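Subject: Re: [bench-practice] Draft 3, section 4 (marking and resetting bins)

On the evening of the draft going out, the Lostitz group wrote:

> Section 4.2 asks for a shape and not a color on every bin, and
> 4.5 asks for a written reset between trials. We're fine with the
> first. The second looks like a lot of paperwork for a sorting task
> with toys. Has anyone run it at any real volume? We do 200 trials
> in a normal week and would rather not add a clipboard.
>
> Also, does "mark" in 4.2 mean one face or all of them?

Yes, we have, and I'm a convert! We've been running the Ilia bench to draft 3 since July and I would not go back. Our bins are plain white plastic with a black X on one and a black O on the other, same style of bin for both, and the chickens go in whichever one the trial sheet calls for.

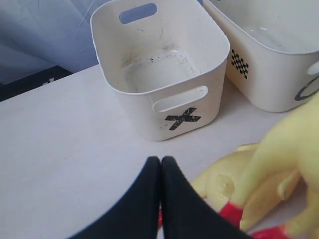 On 4.2, I read it as the face toward the operator, at minimum. I'd love to see the text say so, and I'd add a line about tape condition. Tape gets scuffed and people are very forgiving about it until the day a new operator asks which bin is which. Our local rule is that if you can't name the mark from the far end of the bench, you redo it before the next batch. The same goes for cleaning: wipe the inside at the batch break, never in the middle of a batch, so that every trial in it had the same surface to deal with.

Now 4.5. The reset does not have to be a clipboard. Ours is one line per trial: trial number, what started where, what ended where, initials. We did 217 trials that way in the first stretch, and when the Olaniyan folks asked for a rerun of a handful of them we could set the table exactly as it had been (start poses and all). That was a great afternoon. Before draft 3 we would have been guessing.

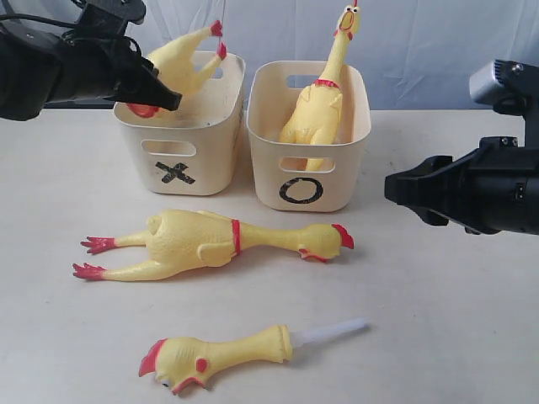
Two things I'd still change before this goes to a vote:

4.6 says "objects shall be intact." Please, please loosen that to "objects shall be listed, including parts." A head and neck with no body is a perfectly good object and a much more interesting grasp than a whole bird. The rule only has to make sure it's on the sheet under its own name, so it doesn't get scored as a chicken.

4.8, two arms working over neighboring bins. The draft has each arm keep to its own bin until the other has backed off. I like it, but it needs to say who calls the handoff. We have the left operator call it, out loud, every time.

If Lostitz wants our log template I can put it in the Laltivham folder. It's plain text and it held up fine past 300 lines, so I don't see why it wouldn't do for 1000. Try it for one batch and tell us where it pinches, I'd really like 4.5 to survive into draft 4.

--
Ilia bench
bench-practice list, replies go to the list by default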